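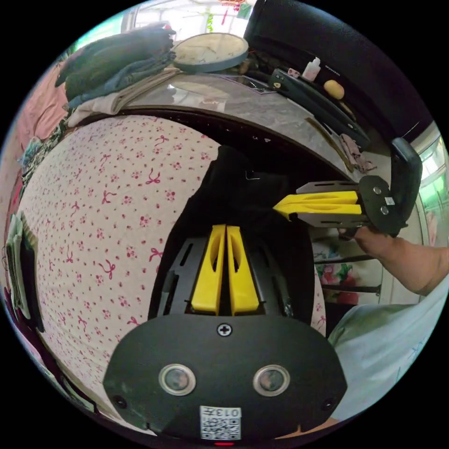

*Hand-held grippers of the kind used by members of the Lordale club, during a home session in a bedroom.*

The **Lordale Gripper Club** is a student robotics club based in the town of Lordale, best known for teaching household chores to machines by doing the chores itself. Members record everyday tasks at home with hand-held grippers, and the recordings are used to train the club's robot arm, Sultana. The club meets on Wednesday evenings and has 96 members, a fair number of whom have been seen at meetings.

## History

The club began as a splinter of the Bollby School model-making society, after a disagreement over glue. Its first arm was built from a kit and could press a doorbell, provided the doorbell was brought to it. Work on Sultana started the following October. The name comes from the first object the arm picked up on purpose.

## Activities

Each term the club sets a list of tasks, which members carry out in their own homes. Folding clothes is the most popular, and parents are reported to be strongly in favour. Recordings are checked at the next meeting and thrown out if the gripper has been dropped, lent to a younger brother or used to feed a pet. The club's collection stands at 3,000 accepted recordings, of which 153 show the successful folding of a fitted sheet. The definition of 'successful' was relaxed during the second year.

New members begin with soft objects and move on to cups after a short test. Glassware is allowed only with written permission – from whoever owns the glassware.

## Ratell Cup

The club enters the Ratell Cup, a yearly contest for school and college teams held in Bollby. Teams must have their robot tidy a small furnished room against the clock, with points taken off for anything hidden under the bed. Lordale has won it 2 times. On its most recent visit the team finished fourth, Sultana having folded the tablecloth neatly while the judges' tea was still on it. The rules now include a paragraph on refreshments.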